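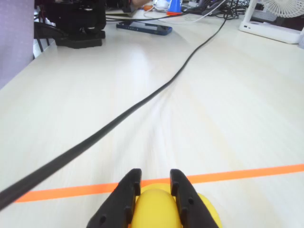
*The pale worktop, with the orange tape line and a phone plugged in.*

## Cables and the back bench

December 10, 2019

The cable tidy at Egan is half done. The two side benches were finished last week and the long pale one is next. It has the most on it, so please read this before you move anything.

The strip of orange tape across the worktop stays where it is. It has been lifted and put back once already and the second lot of glue marks took a while to get off. If an end starts to peel, press it down and leave a note on the board.

Long black leads should run along the back edge and not across the middle of the bench. We have bought 80 reusable ties from Trutent and they are in the top drawer by the sink. Use one at each end and one halfway. Spare leads go in the Dikoron box, coiled, with a paper label saying what they fit.

Phones can still be charged at the back of the bench during the day. Please take them home at night, and take the charging cable too. The drawer of unclaimed ones is full and will be emptied before the break.

The small traffic cone lives at the back as well. Put it there when you have borrowed it.

The tidy has cost £58 so far out of the £64 set aside, and the rest will go on labels. New cable trays from Fistier are on the list for April. Until they are fitted, nothing should be screwed or stuck to the underside of the benches.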